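3.2 Gathering the demonstrations

I'll admit we went into this part a bit too cheerfully. Our plan was to record 680 short demonstrations with the Umano grippers in October, hand them over to Lụa Kim for labeling, and be training by Thanksgiving (ha!). We threw out 28 of them in the first pass, mostly for bad tracking, and then had to argue over what "bad" even meant. We settled on a simple rule: if the hand pose jumped more than 3 cm between neighboring samples, the take was gone.

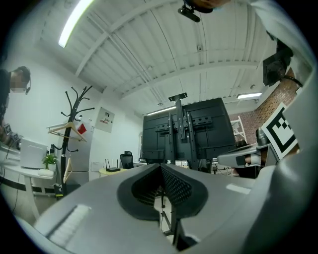
Background clutter was the thing I worried about most, and I went back and forth on it with the Joo group for weeks. Their recordings use a bare backdrop, and I really wanted ours to look like a place where people work! So in Figure 5 you get a coat rack with its wooden hangers, a potted plant on the desk and a brick wall, all in the same view as the dotted pads of the gripper. We fed all of it to the model with no masking, and Section 4 gets into what that did to the scores.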